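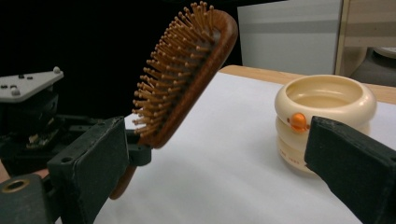 2 min read · 5 replies

Thread: Oiling a wooden hairbrush, yes or no

pavalano_bench
Finish on my brush handle has gone dull near the neck. Plan is one thin coat of Kistulora wood oil, wiped off after 9 minutes. Any effect on the cushion?

lis_turning
Oil and rubber cushions don't mix. Tape the rim first, and apply with a cloth, never a brush or spray.

gr_fledix
Disagree on oil. If the handle is glossy it probably has lacquer on it, and oil will sit on top and go sticky. Scuff with 400 grit and recoat.

lis_turning
400 is coarse for that. I'd start finer and only on the dull patch.

gr_fledix
Patch repairs on lacquer show a ring. Do the full handle.

pavalano_bench
Put a drop of oil on the dull spot. Still beading after 5 minutes, so lacquer. What about cleaning the wooden pins while I'm at it?

combwright
Damp cotton swab between the rows, mild soap, dry with the pins facing down. Don't soak it. Water gets in through the vent hole if there is one, and the pad stays wet for days.

gr_fledix
Agree with that. Let it dry overnight before sanding anything.

pavalano_bench
Ok. Cleaning tonight, lacquer on the weekend.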